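Maeve Brophy on breakfast, and quitting the good job

Maeve Brophy is late and so am I. We meet at the side door of Rilley, the breakfast place she runs in Trolmont, and she's carrying a tray of eggs and a phone with a cracked screen. "Sorry, sorry. Delivery went to the neighbour's again."

She opened in February. Before that, 5 years doing payroll at Flenard. Good money, own parking spot. Hated it?

"No! Everyone wants me to say I hated it. It was fine. I was just tired by lunch and I'd done nothing I could point at."

The idea came from her aunt, Ita Ní Chonaill, who ran a tea room up the coast and lent her the first month's rent. Ita still rings most mornings. Mostly about the porridge, which she thinks is too thin.

"She's right, it is too thin. I like it thin."

On money

She's blunt about this. The fridge was second-hand and cost $1,383. The coffee machine she won't discuss. The first big power bill was $2,726 and she sat in the car for a while after opening it.

"I rang them up thinking it was a mistake. It wasnt a mistake. It was the hot water."

Saturdays they'll do over 150 breakfasts now. Weekdays, hard to say. Depends on the weather and whether the road's open.

On the menu

Short. Eggs, toast, the porridge, a baked bean thing with smoked paprika that started as a staff meal. No avocado, which gets her a bit of grief. Bread comes from Ó Briain, two streets over, and she drives round for it herself at half past four in the morning.

"I'd rather have one good loaf than six kinds of muffin. People are coming in half asleep. Give them toast. Colour on it, butter right to the edges, and bring it while it's hot."

She has views on toast. Thick slices, always. Day-old bread is better than fresh. She won't be be moved on marmalade either (bitter, dark, no jelly stuff). 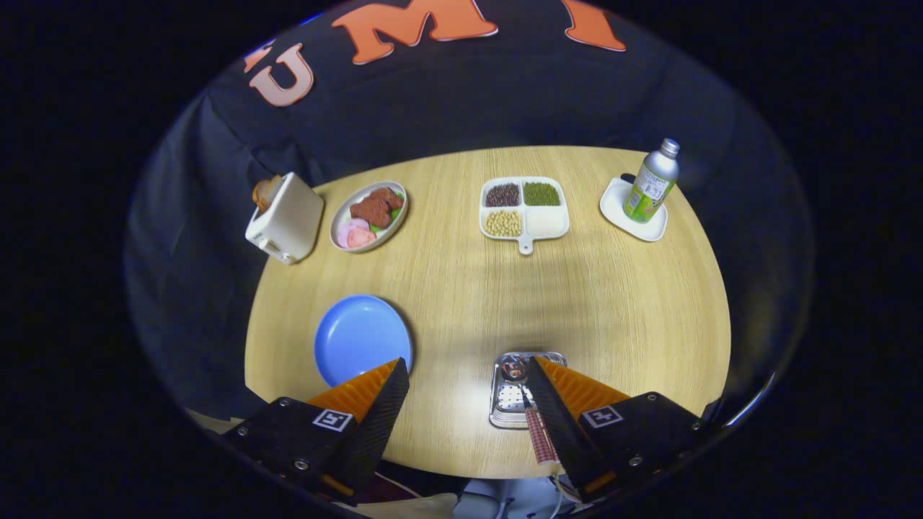

On what's next

Not a second shop. She's been asked twice. Maybe dinners in winter, maybe a proper holiday first.

"My sister's got a spare room and a dog. That's my holiday. I'll sleep until seven."

Then the eggs need putting away, and someone is knocking at the front.

Rilley, Trolmont. Open from 6 am, kitchen closes at noon.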